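**Ticket: open letter signatures not reaching the mailing list**
Opened 28 July 2026
Status: mostly fixed, leaving open until the next send

Hi all, I look after the web stuff for the El Ouafi Rights Forum in Bristutia. We've got an open letter up asking the statistics office to publish how it worked out the June poverty rate, and people sign it through a Folo form. Folo is supposed to pass each signer over to Nerex so they get our statements by email. It's not passing all of them, and we have a press statement going out soon, so I'm keeping my notes in here as I go.
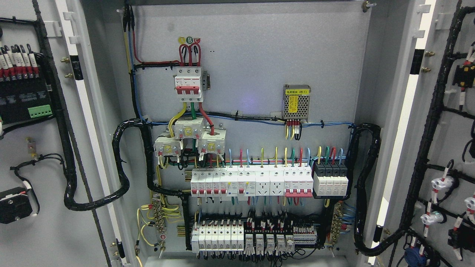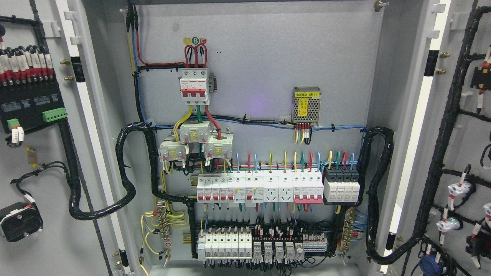 **Are the missing signatures lost?**

All of them are still saved in Folo and they still count toward the letter. The only thing that went wrong is the copy that should have gone to Nerex.

**What I'm seeing**

Folo says 849 signatures. The Nerex list has 279 fewer than that. Signers who did make it across got their thank-you email right away, so the connection itself isn't dead (my first guess, and I wasted a good hour on it).

**Stuff I tried**

- Disconnected Nerex and connected it again. No change.
- Made a new key. No change, and I briefly broke the volunteer sign-up form as well – sorry if you got an odd error, it's back now.
- Signed the letter myself with a plain test name and picked a district. Went through fine.
- Signed it again and left the district blank. Never showed up in Nerex!

So that was the first real clue. We made district optional in June after people complained that they didn't want to say where they live, which is fair enough on a letter criticizing the government. I changed it in Folo and completely forgot that Nerex still had it marked as required. Any signer without a district just got dropped, with no warning anywhere I'd normally look.

I exported everything from Folo and filtered for blank districts: 142 rows. Good, but that's only part of the gap.

The rest had a district filled in, and I stared at them for ages before I saw it. They'd all picked one of the two districts that were renamed last year. Folo has the new names, Nerex has the old ones, and it won't take a value it doesn't know.

**Fix**

1. In Nerex, set district to optional.
2. In Nerex, added the new district names. I left the old ones in for now so that older contacts don't lose theirs.
3. Imported the missing rows by hand from the export, with the thank-you email switched off.

Nerex flagged 19 of the imported rows as already subscribed under our old newsletter. I let it merge them and checked a few, and they look okay.

Two new test signatures, one blank and one with a renamed district, both came through in under a minute. I've deleted my test entries from both places.

**Still to do**

- Ask Nerex support if it can email us when a row is rejected. I've sent them the message, waiting to hear back.
- Get rid of the old district names once the existing contacts are updated.
- Please check with me before changing any field on the Folo form – even the label. I'd like to hold off until the statement has gone out.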